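Choral Rehearsal Technique, Unit 4
Handout: Reading from a vocal score without getting lost in it

What a vocal score leaves out

A vocal score gives you every sung line in full and squashes the orchestra into two staves that a pianist can more or less manage. Second oboes tend to vanish. So do viola parts, to general indifference, until the concert, when the altos discover that the note they have been taking from the piano all term was never going to be there.

For our set work, the Triệu Magnificat, use the Olenex edition. The older Tromeo printing has handsome paper and bar numbers that restart at each movement, so "go from bar 20" produces seven different bar 20s and a certain amount of shouting. In Olenex the bars run straight through from 1 to 868.

Marking up

Pencil only. The hire library, Plandgate, charges for ink, and has very good eyesight.

Mark breaths first, then consonants. A final "t" belongs on a beat, and the whole section should have it on the same one. Write the beat number over the rest. Do not write "watch!" Every hired copy already says "watch!" in four different hands, and the tempo still sags.

Cues

Before each entry, find your note in another part. Ring it and draw a line to your own. If the only available cue is in the orchestra, check the full score (shelfmark 2845, reference only) to see which instrument really has it.

Bình Tạ takes the sectionals at 9.00 in the small hall. Bring your own copy, marked as far as the Gloria, and a pencil that has been sharpened this year.
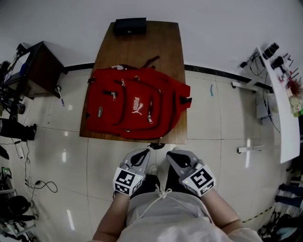

For next time

Mark bars 1 to 20 as a tenor would, whatever you sing. Then find one place where the piano reduction doubles a voice and the orchestra doesn't, and be ready to play or sing it to the group.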